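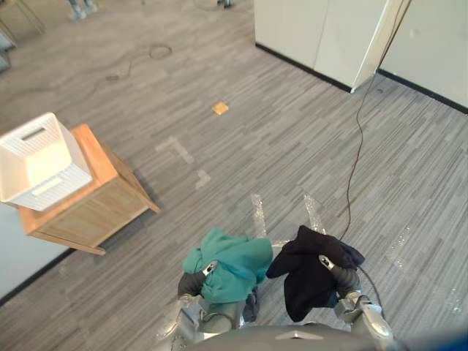 Tuesday, 3:40 pm — laundry task, two-garment carry, second block

Moved to the two-garment variant after lunch. Each gripper takes one garment, the base drives to the cabinet, both go in the white basket. Single-garment set closed at 500 episodes and is on the Lemma share. Target for this variant is 1000.

Garments this block: teal on the left arm, black on the right. Swap sides at the halfway point so the policy doesn't tie colour to arm. Catríona McGrath wants the swap logged per episode and not per block. Agreed — added a field to the episode sheet.

Observations so far:

- With the cloth bunched up in the grippers, the head view gives almost nothing on finger position. Grasp state has to come from gripper width and motor current. Check that both are still being recorded at full rate after the Druvlow update.
- Black garment is the harder one. Folds don't show well even with the room lights all on, and the depth map has holes in it. Teal is fine.
- When the arms are held close together the garments nearly touch. Two episodes rejected this morning where the right gripper picked up a sleeve belonging to the left. Operators to keep more separation during the drive, then close up at the basket.
- Basket hangs slightly over the left side of the cabinet. Leaving it there for this block, will vary position in the next one.

Floor marks: the beige L is the base reference for the start pose. Don't lift it. The clear tape is from the Saltitz trials and can come up whenever someone has a scraper — it glints under the lights and I would prefer it out of the data before we get far into the 1000. The orange-yellow square stays for now.

Cables: the one coming down off the white panels crosses the carpet on the right-hand side. Keep the base off it when backing out. The coiled one further back should go behind the panels before the next block.

Upload: episode 1071 failed its checksum, re-sent, passed on the second try. Numbering continues from the single-garment set plus the pilots, so there will be gaps where rejects were pulled. Don't renumber.

To do:

- [ ] hold out 50 episodes for evaluation, both colour orders
- [ ] ask Virnetti about spare fingertip pads, left side is wearing
- [ ] re-run head camera calibration before the swap
- [x] label field for garment side

Stopping at 5 to charge. Resume with the colours swapped if calibration is done.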